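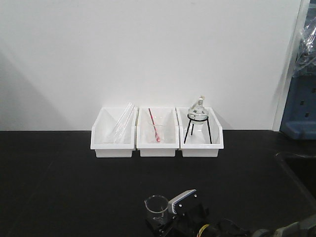
4.2 Budgeting the glassware station

8 min read

Costs first. The arm was already in the lab so we leave it out. What had to be bought: gripper pads, bins, glassware, spares. Request went in as one line of $3,245, split afterwards into four orders becuase two suppliers would not quote together. Getiter for pads and cables, Clirnau for glass, Barrientos for the bins and small stands. Ovden quoted too, too slow, dropped.

Glass is the cost that keeps moving. We set aside $500 for replacements through February and ordered small beakers in bulk, cheapest item on the list and the one handled most. Bins are cheap, buy extra. Three in a row against the wall (Figure 3) fixes the reach we need to plan for, and any added bin means re-teaching positions, so staff hours, which the first draft of the budget left out entirely.

Search this journal Enter keywords Go

Figure 3. Sorting station, three white bins on the black countertop, glassware and a tripod stand inside. Gripper fingers at bottom.
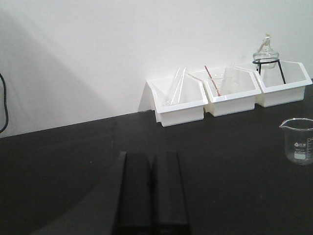
Should a lab buy spare gripper pads with the first order? Buy one full set up front. A second shipment cost us $200 in freight and handling, more than the pads themselves, and the arm sat idle untill they came.

Thắng Đinh kept the purchase log and the split above follows his categories. Training time is logged separately, see 4.3. We did not price a second arm. For a lab starting with no arm the totals here are not much use, only the consumables lines carry over, and those should be requoted, glass prices especially.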